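L'équipe du matin

Je suis arrivée à l'usine Rivadeneyra un dimanche, à 5 heures. La porte était ouverte et le chauffage ne marchait pas encore. Dans le vestiaire, ma blouse était toujours à son crochet, avec dans la poche les petits gants que j'utilisais pour placer les pièces.

Pendant longtemps j'ai travaillé au poste de pose. On prenait la pièce dans le bac, on la tournait, on la mettait sur sa plaque et on poussait la plaque vers la suivante. Le geste était simple, mais il demandait une certaine douceur du poignet. Ma voisine chantait en le faisant. Elle chantait faux et toujours la même chanson, et je lui en voulais un peu, surtout en janvier, quand la nuit durait jusqu'à la pause.

Ensuite la direction a signé avec Tirnotel. On nous a réunies à la cantine et on nous a distribué une feuille avec le mot « accompagnement » écrit plusieurs fois. Je ne connaissais pas ce mot dans ce sens. Chez moi, on accompagne un enfant à l'école, ou un mort.

Maintenant je suis assise devant un écran. Le bras s'entraîne d'abord dans la machine, dans un monde calculé, et après seulement il travaille sur la vraie ligne. Mon métier est de regarder ses essais et de dire s'il s'y prend bien. Ce dimanche, j'ai ouvert l'essai numéro 2666. La pièce orange en forme de L reposait sur le panneau vert, et la pince attendait, les deux doigts ouverts.
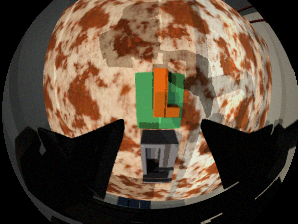
Qui décide qu'un geste est bon, quand ce n'est plus une main qui le fait ? Celle qui a fait ce geste avant, tant qu'on la garde à l'écran, et après elle les notes qu'elle aura laissées.

J'ai pensé à cela en buvant mon café. Mes notes partent le soir au bureau de Plidcombe, où je ne suis jamais allée. Là-bas, quelqu'un les lit, ou bien un programme les lit, je n'ai pas osé demander. J'écris des choses comme « trop vite » ou « il faut arriver plus de côté ». Une fois j'ai écrit « il manque la patience ». On m'a répondu que ce champ acceptait seulement les valeurs prévues dans la liste.

Nous étions environ 70 dans l'atelier. Ma voisine est partie à l'entrepôt de Wokden, de l'autre côté du canal, et je la vois parfois à l'arrêt du bus. Elle m'a demandé comment était mon nouvel élève. J'ai dit qu'il ne se plaignait pas du froid. Elle n'a pas ri, elle a regardé mes mains, qui sont devenues lisses.

À 7 heures, le chauffage a démarré avec son bruit de casserole. J'ai remis mes anciens gants pour essayer. Avec eux, on ne peut pas taper sur le clavier, les doigts sont trop épais. Alors je les ai posés à côté de l'écran et j'ai repris l'essai depuis le début, en faisant le mouvement du poignet sous la table, très lentement. Je crois que je chantais un peu.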